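Print
E-mail

4.2 Rules for setting up and resetting the table

We come now to the part of the work that took us the longest to agree on, and which we suspect will be of most use to other groups: the house rules for how a shared two-arm table is laid out, checked and handed over. When the Iltholm bench was first opened to all four of our teams, each of them had its own habits, and these were good habits in their way, but they did not mix well. Yasaman Hassanpour spent most of October sitting with each team in turn and writing down what they did before they let an arm move. Her notes are the backbone of what follows, and we are very grateful for her patience.

The first rule is that everything an arm may be asked to handle starts on the mat, and that the larger furniture of the task (boxes, racks, cabinets and so on) is put down before any of the small things. A person placing a heavy box last will nearly always nudge a mug or a tray, and then the written layout and the real one no longer agree. The second rule is that both grippers are open and clear of every object when the layout is signed off. Figure 3 gives a typical kitchen layout, with mugs, plates in their rack and two ears of corn in a wicker tray.

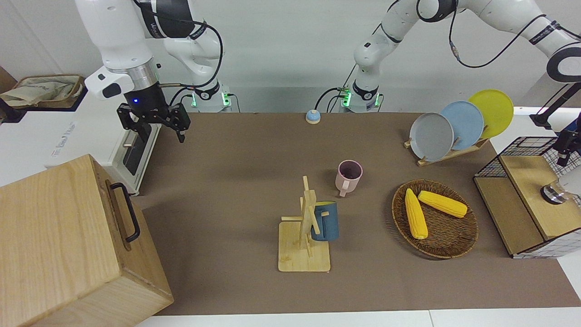
Figure 3. Kitchen layout on the two-arm table.

The third rule concerns people, and it is the one we would ask readers to copy even if they copy nothing else. Only one person at a time may hold the release for the arms, and that person may not also be the one reaching over the mat. Fulgencio Quintana argued, quite rightly, that this slows a session down. We kept it all the same, and over 2130 resets logged under the final wording of the rules, the teams told us they had simply stopped noticing the extra step.

Handover between teams is done out loud, with the log open on the Sovau terminal where both parties can read it. The outgoing operator names anything that was moved, swapped or set aside, and the incoming operator repeats it back. Olaia Peñalver suggested the repeating back, which she had learned in an earlier job, and we have come to like it very much. If the two accounts differ, the table is laid out again from the start, however late it is and however small the difference seems.

E-mail this section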